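Threads > Manipulation > Gripper trials
5 min read
5/5/25, by Yichen Kong

1/ I promised to write down my notes from the gripper comparison, so I will do it in small posts. Please excuse my English, I check every sentence two times and still some errors escape.

2/ The question was simple. We have two finger designs for our two-arm robot, both modeled in simulation: the Grumell, which has a stiff flat pad, and the Medve, which has a softer pad with a small curve. Which one should we buy for the real arms in September?

3/ I did all the runs in the simulator before touching any hardware. The task is to take the apple on top of the chest of drawers, lift it clear, and hold it. After this the robot should put it in the small white bowl.

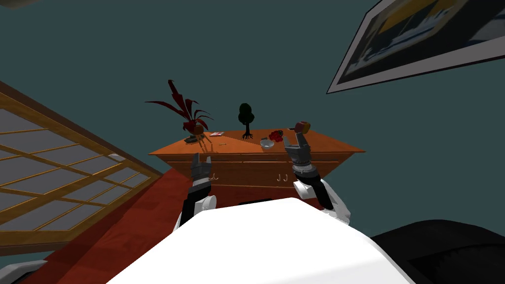
Zeder Robotics Club, Manipulation Team

4/ The right arm does the holding in all my trials. The left arm waits in front of the chest with the fingers open. I keep it there on purpose, as I want to know if a waiting arm disturbs the planner of the working arm. With the old controller it did. The two elbows liked to meet.

5/ About the apple. I chose it since a round object is unkind to flat pads. You have a very small contact on each side, and if the height of the grasp is wrong by a little, the apple rolls out upward or downward. A box forgives you. An apple does not forgive you.

6/ I also left other things on the chest - the plant with the red leaves, the little tree, the fruit near the bowl. An empty table gives beautiful numbers, but then you go to a real room and the numbers are not beautiful anymore.

7/ The little tree is the most useful obstacle. It stands near the middle, it is thin at the trunk and wide at the crown, and the collision model must respect both. In my first version I had a simple cylinder around it, so the planner refused many good paths. I replaced it with two shapes and the planning became much calmer.

8/ Now the results. I ran 14 grasps with each gripper, same start poses, same apple, same controller (Skustine, default gains). Grumell dropped the apple eight times. Medve dropped it four times. I know that this is a small test, please do not build a religion on it.

9/ Where did the drops happen? For Grumell, nearly always at the moment when the wrist starts to turn. The closing is fine, the lift is fine, then the wrist rotates and the apple slips along the pad. For Medve I can't see one clear pattern. Two of them were my own mistake with the approach height, but I counted them anyway.

10/ Somebody will ask why I don't just increase the grip force. I tried. In simulation you can squeeze a rigid apple as strong as you like and it only looks at you. A real apple gets a bruise. So I fixed the force limit on the first day and did not move it again.

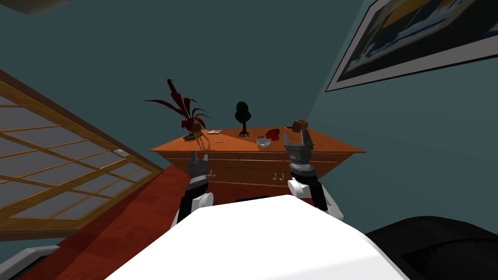 Apple up over the right side of the dresser, left gripper open and lower. Simulator render.

11/ A word about the view. I look at everything from the robot's side, with its white body at the bottom and both arms going up from it. The horizon is tilted and new members complain about this. After one hour you stop noticing it. I prefer it to a nice view from the ceiling, which hides the height of the fingers above the furniture.

12/ For the policy that works from images, the tilt matters more. I trained it with level views first, and it reached too far to the left with tilted ones. After I mixed both kinds in the training the error became small. I will write this part properly when I have better plots.

13/ The Skustine controller was a pleasant surprise. With its default gains the raised arm stays quiet while holding, and I did not see the small shaking that we had before. The documentation is not so pleasant. The gripper command wants the opening in meters on one page and in percent on another page. The page with meters is the correct one.

14/ One bug that cost me an evening: run number 1828 in the log shows a perfect grasp and also a drop, at the same time stamp. The logger was writing the contact flag one step late. If you use our logging script, please pull the new version before you compare anything.

15/ What I did not test: wet objects, very small objects, and anything flat. There is a card lying on the chest and I am quite sure that both grippers would be bad with it. The thin stick near the front edge would also be a good challenge. I would like to try this one next, with the left arm.

16/ My vote for now is Medve, with the soft pad. It costs more and the pads must be changed from time to time, but I prefer to change pads than to pick up fruit.

17/ If somebody has used Grumell with a rubber cover on the pad, please write to me. I would repeat the same runs with a higher friction value - it is only a morning of work, and the scene file is ready.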